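Why Do We Forget Where We Put Things?

Okay, quick question before we start. Have you ever walked into your bedroom to get something, stopped in the middle of the rug, and had NO idea what you came in for? Me too! I did it this morning, and I write about brains for kids, so you'd think I would be better at it by now.

Today is all about memory, and mostly about the kind that lets you down when the school bus is coming and you can only find one shoe.

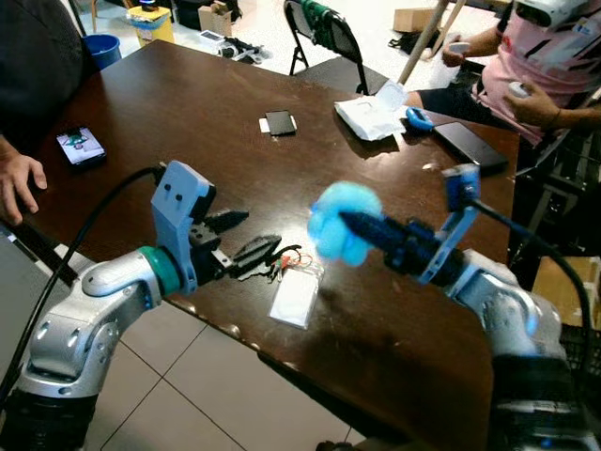
Jeanine Geerts

Let's start with your brain's front door. All day long, stuff comes knocking: sounds, smells, the color of your teacher's sweater, the itch on your left knee. There is way too much of it to keep, so your brain picks a little and lets the rest go by. The picking part is called attention, and it matters a lot, because if you don't pay attention to something, it hardly gets inside at all.

So think about coming home from school. You're hungry, you're talking about lunch, the dog is jumping on you, and your hand puts your house key down somewhere. Your hand did it fine! But the rest of you was busy with the dog. Later, when you go hunting for that memory, there isn't much to find.

If something does get in, it goes first to your working memory. I like to think of it as a very small sticky note. It can hold a few things for a few seconds, like a phone number someone just told you, and then new things get written over the top. Try it with a friend. Have them read you 14 random numbers, one after another, and say them back. Most people get lost long before the end (I made it to 6 and then said "potato").

To keep a memory longer, your brain has to do some building. Deep inside your head, on both sides, is a curved part called the hippocampus. Say it like this: hip-oh-CAM-pus. The name comes from the Greek word for seahorse, and if you look up a drawing of one you'll see why! The hippocampus helps turn the things that happen to you into memories that stick around, and it is extra good with places. It helps you know how to get to the bathroom in the dark, and which drawer has the scissors.
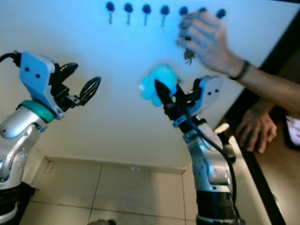 Reading time: 4 minutes

Now, places are a big deal for memory. Long, long ago, people in Greece and Rome who had to give speeches used a trick with them. They imagined walking through a building they knew well, and in every room they "left" one thing they wanted to say. When it was time to talk, they took the walk again in their heads. People still do it today, and it's called a memory palace. Your palace can be your own house. Put a giant carton of milk in the bathtub, a loaf of bread asleep in your bed and a banana on the stairs, and there's your shopping list. The sillier the better!

You can use places for real objects too. My friend Tegan Costigan lost her glasses so often that she finally gave them a home, a blue bowl next to the toaster. For the first week she kept forgetting the bowl. Then one day her hand just went there by itself, and that's a habit. Habits use a different part of the brain from the hippocampus, and they don't need much attention once they're going, so they still work when the dog is jumping on you.

Another thing you can try is saying it out loud. "I am putting my library card in my backpack." Yes, your brother will look at you funny. But you just made yourself pay attention, and you heard it as well as did it.
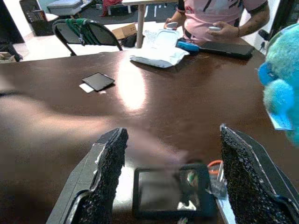 Can my brain get full?
As far as scientists can tell, you won't run out of room in your lifetime, so go ahead and learn all the dinosaur names.

And please get some sleep! While you're snoring, your brain goes back over parts of the day and makes some of those memories stronger. That's one reason it helps to look at your spelling words in the evening, go to bed on time, and look again at breakfast.

Want an experiment for tonight? Ask a grown-up to set out ten small things under a towel. Lift the towel, look for half a minute, cover them up and write down all you remember. Then play again with ten new things, but this time make up a goofy story that has every one of them in it. Write down both scores and see which way worked better for you. My best story had a spoon who wanted to marry a sock.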